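Open Day Walk-Round, Hall 2, Pletberg
Checked by: Els Bosman, 8:30, before doors

1. Visitor line taped on floor: OK. Nice and bright this year!
2. Emergency stops, both sides: OK. Pressed and reset each one.
3. Cable demo board: OK. Clip screws checked by hand. My favorite stand, kids are going to love this one.
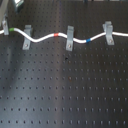
Cable demo, item 3: white cable in its four clips, with green, red-orange and blue tape markers.

4. Loose items near the arm: OK. Badges and lanyards go in the tray first, please remind every group.
5. Group size: 12 at most per tour. De Graaf school party to be split.
6. Fire exit by the coffee table: NOT OK. Banner stand in the way, moved to the left wall. Recheck at noon.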